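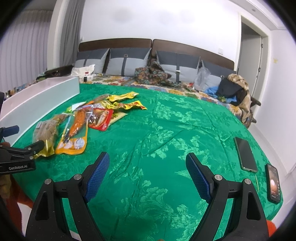

Left gripper at the snack packets, front jaws open over bare cloth

Hand-held gripper slips on shiny packets - any ideas?

I'm sorting snacks into the white tray with a pair of these, and the blue pads slide on anything glossy. Closing harder just crumples the bag. Has anybody cured this at home?

Viera Krajčí
Oh, I had weeks of this! Wipe the pads with a damp cloth first, then come in low and pinch the crimped end - mine went from 2 good grabs in 5 to almost all of them.

Urkby
Try a towel under them, satin slides.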